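## 4. What the Money Went To

The grant gave us a single equipment line and a single deadline, and both turned out to be shorter than the quotes we had in hand. Our first plan was to buy one arm from Lombardi and hope that everything else (mounts, fingers, spares, a table that didn't wobble) would somehow fit under the same purchase order. The quote for the arm came to $3000 before shipping. The quote for the fingers arrived separately, as fingers do.

We then priced the job from the other end. The task set for this study is small household handling, mostly fruit and light goods moved in and out of shallow containers. Demonstrations for tasks like these can be collected with hand-held grippers, and a person holding one already comes with a shoulder, an elbow and a wrist, all fully depreciated. A pair of Pruline grippers with pads, pivot pins and a spare linkage set cost $2425. We deferred the arm to the next budget year, where it remains a very convincing line in a spreadsheet.
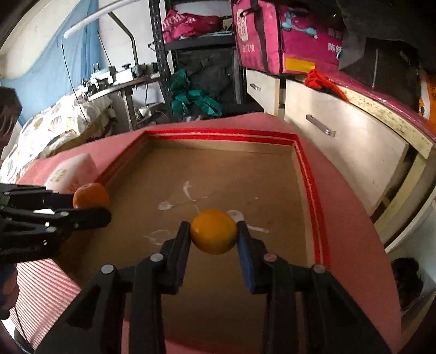

Hiltura, July 2022

**Figure 5.** Hand-held gripper closing on an orange in a shallow tray. A second gripper reaches toward another orange at the left.

The two-gripper setup in Figure 5 changed the budget in ways the price list did not suggest. Finger pads are a consumable, and we had filed them under hardware, where they could not be reordered without a new signature. Trays were filed under nothing at all. We now keep a separate line for anything that touches the object or holds it, and we order it in quantities that look silly in July and sensible by November.

Room costs were the other surprise. An arm needs a bench, a fence and a conversation with the building office. Hand-held tools need a flat surface at a decent height, and ordinary rooms have those already. Our original plan carried a rental charge for lab space at Anel, which we struck out with some pleasure. Part of the saving went straight into storage drives, a category we had underestimated by a factor of 4.

Labor does not appear in the equipment line, and this flatters the hand-held option. Every demonstration uses up a person's time, and people, unlike arms, can't be bought once and written off over several years. A group planning a much larger collection should run the sum again with wages included before following us. For a study of our size the grippers were still cheaper, and they had the further advantage of being in stock.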